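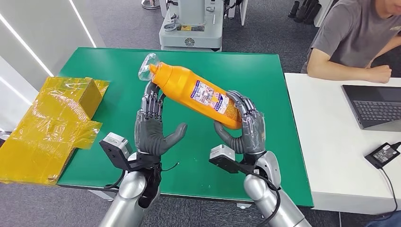 Monday, 9:40. Projection booth, screen two.

Started on the print of *The Grarnell Ferry* that came in last week for the July repertory run. Six reels, 35mm, acetate, in the old Hägglund cans. Two lids were stiff and one has a dent near the rim, but the film under the dent is fine.

Wound through reel 1 by hand on the bench. Leader is not original. Someone spliced on a newer countdown, and it drops straight into the studio card with no black between. Will add 40 frames of black so the changeover doesn't look like a mistake.

Reel 2: 63 splices. Most are tape, a few are cement and dry. Remade the four that opened when flexed. Perforation damage on the soundtrack side for a short stretch in the harbor scene, repaired with perf tape. There is a jump in the dialogue there (Anstead's line about the tide table loses its last word). It was missing before I touched it; the edges of the cut are old and dirty.

Reel 3 is the good one. Color has hardly shifted. The long take on the ferry deck still has real greens in it, and after reel 2 it's a bit of a shock. My guess is reel 3 comes from a different print. Edge codes don't match the others. Need to check 4 to 6 before I say so to anybody at Nelolton.

11:15. Ran reel 1 on projector A with the 1.85 plate. Wrong. Tops of heads gone in the kitchen scene and the boom shows on the wide shot if I rack down to compensate. Tried 1.66 and everything sat where it should. The paperwork says 1.85, so I've written 1.66 on the can in grease pencil and on the inspection sheet.

Sound: optical mono, low. Fader up two steps from house setting for reels 1 and 2. Reel 3 is hotter and needs to come back down at the changeover, otherwise the ferry horn is painful in the front rows.

Roald Halvorsen looked in before lunch and watched the kitchen scene from the back. He saw this in a 300-seat house years ago and remembers the ending as longer, with a second shot of the empty pier. The continuity sheet in can 6 lists only one. Could be another version, could be memory. I'll look when I get to it.

2:30. Changeover practice, 1 to 2. Missed the first cue because the dots have been scratched over by an earlier set. Marked mine on the sheet — go on the second pair, ignore the first.

Left to do:

- inspect reels 4, 5 and 6, note edge codes
- black leader for head of reel 1
- clean gate on B, it was shedding after reel 2
- ask Nelolton which aspect ratio their last booking ran
- order perf tape, down to the end of a roll

Reels 1 to 3 are back in their cans, tails out. Don't rewind them.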